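4. Task Setup and Data Collection

4.1 The station

All of the grasping work was done by the student team as part of the second year project course. The station is a single arm at a white table next to the stock shelves, and we did not move it between sessions. Early on we tried working in the hallway lab but the table there wobbles and the arm stops itself every few minutes. So, store room it is. The control software is Plurik, which the course already had a license for, with our own logging layer (Isah) on top. Isah writes one record per grasp: joint positions, finger opening, wrist view, and a short free text note from whoever is operating. The notes ended up mattering more than we planned for, see 4.3.

Operators were Omolara Dauda and Walid Qudah for most sessions, with Ayodele Okafor filling in during August. Onyekachi Chukwu did the finger mounts. Ngozi Omoregie wrote the replay tool and all of the plots in Section 5.

4.2 Object set

Soft things only. The year before us did rigid parts (boxes, caps, blocks) and their grasp scores were already high, not much left to show. Soft items squash, fold, rotate in the fingers, and the opening width reported by the gripper tells you very little about wether you have a good hold. We wanted objects where the same grasp command gives different results on different tries. Each object goes down on the cloth, operator picks a starting pose, fingers close, lift, hold for 7 seconds, release. A try counts as good if the object is still in the fingers at the end of the hold and has not turned by more than a quarter turn. Anything else is a miss, even if it looks fine to the operator.

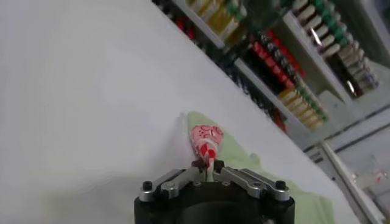 Figure 2. Wrist view during a narrow-end grasp.

The choice of grasp point is the main variable in this paper, and we split it into narrow-end and wide-end grasps. Narrow-end means the fingers close on the thinnest part they can reach. Wide-end means they close across the body. Our first guess was that wide-end would win everywhere, more contact, more friction. But more contact also means more squash, and the squashed shape tends to push itself out again when the arm moves. With the fingertips low on the tapered end, as for the red and white patterned item in Figure 2, the wide part stays above the fingers and in view of the wrist camera, and rotation is easy to score from the printed surface. Across the body, the fingers cover a good part of the print and scoring gets slow. We kept both grasp types in the protocol anyway. Plain objects with no print got left out of the rotation score and are reported separately.

Cloth. Not in the original plan. On the bare tabletop the thin ends lie flat against the surface and the fingertips scrape before they close, which trips the force limit. A bit of give underneath fixes most of that. Downside: the fingers sometimes catch the cloth together with the object. Those tries are marked "double" in the log and are not used for training, but they are kept in the release because somebody may want them. We do not smooth the cloth between tries. Smoothing it was in the first version of the protocol, operators kept forgetting, and a rule followed half the time is worse than no rule.

4.3 Sessions and logging

Total is 400 tries, split evenly between the 2 grasp types. Object order was shuffled by the script, operators could not skip. Each session used one operator start to finish. Lights on, blinds down, same lamp settings (the lamp controller is a Comlow unit and it resets itself to full brightness after a power cut, so check it first, we lost a session to this).

Free text notes: we asked for a few words after every miss. What we got was uneven, from "slip" to a whole paragraph. Ngozi sorted them by hand into 4 groups: slip, turn, double, and no contact. Two people sorting would of been better, there was no time. The groups are used in Section 5 as labels for the failure model, with the caution that the line between slip and turn is fuzzy, an object often turns first and then slips.

The Zinton fingertip pads wore down faster than expected and were swapped halfway through. Both grasp types were run on both sets of pads, so the comparison should hold, but the worn pads do add spread to the slip numbers. We did not log pad age per try. Should have. It can be recovered from the session order in the files, the replay tool has a flag for it.

4.4 Known gaps

One arm, one table, one cloth. Starting poses were picked by people who knew which grasp type was coming next. Lift speed was fixed, the slower setting was only tried in warm-up and not recorded. Camera focus was set by hand at the fingertip distance, so anything past the table is soft in the recordings and we make no use of it.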